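Plarex is a plain-text word list for offline spell checking. Version 11 adds 373 entries, mostly household and trade words that were missing from the Kwok list it grew out of.

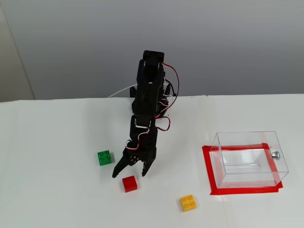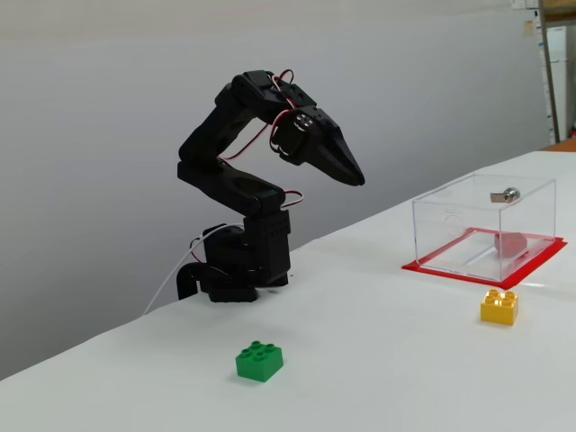
Entries are one per line, lowercase, sorted by byte order. Compounds go in under the form most people type, so `tabletop` is one word and `work surface` is left out. Color words are never joined to nouns: a white table needs `white` and `table` and no third entry. Plurals get their own line.

## Files

- `plarex.txt`: the full list
- `short.txt`: words of 12 letters or fewer
- `dropped.txt`: entries removed since version 2

## Known gaps

Medical terms are thin. Hyphenated words are skipped by the Zekora loader, so test those by hand.

Last updated 2021-08-23.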